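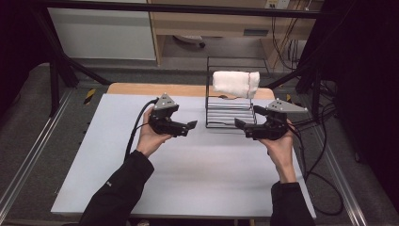 White towel with the thin red line, folded over the black wire rack

I had been meaning to get out to the Dunstan open day for years, and every December something came up, so when Trudy Kereama rang to say she had a spare seat in the car I said yes before she had finished asking. We left a little after seven in the morning with a thermos and far too many sandwiches, and we got to Kollovcombe just as they were putting the signs out by the gate.

For anyone who doesn't know it, Dunstan is the household linens place on the river side of town. The oldest part of the building has 1765 cut into the stone over the door, and they are very proud of it, although the weaving only came much later (before that it was a grain store, and then for a while a school). You go in through the old part, hang up your coat, and somebody hands you a paper ticket. Mine was 412. I kept it and it is on my fridge now.

Our guide for the first half was Declan Kerslake, who had a lovely slow way of explaining things and didn't mind being interrupted, which was just as well with Trudy along! He took us past the looms first, and I'm afraid I missed most of what he said there on account of the noise. The finishing room was much quieter and smelled of steam and clean cotton, and I could have stayed in there all day. Alby Mudgway was trimming hems at the far end and let us feel the difference between a towel straight off the line and one that had been washed a few times. I would have guessed the new one would be softer. Wrong!

After that we went upstairs to what they call the home room, and this was the part I had come for. It is all tables and ordinary household things, and the idea is to look at how towels get folded, hung and put away in a real kitchen. The table I liked best was a plain white one with a black wire rack standing toward the back, the sort you'd dry your dishes on, and a white towel folded and laid lengthwise over the top bars. It was nicely rumpled, the way a towel is at home, with one thin red line running across it near the right-hand end. I do like a bit of red on a white kitchen towel. My grandmother's all had it.

Lotte Desmet, who looks after the home room, got talking with us about racks. She folds hers lengthwise and rests it along the rods so the weight is spread out, and I have always just thrown mine over the oven door handle in a lump. I came home and tried it her way, and so far so good, though my rack is a narrower one and the ends hang down a little.

Lunch was soup and bread in the yard, 3 dollars a bowl, and very good soup too. The mill shop opens at one and there was already a line, so go early if you want the seconds bin. Trudy bought hand towels for both her daughters and I came away with a bath mat I had no intention of buying.

Parking is in the field behind the old building, and wear sensible shoes for the stairs.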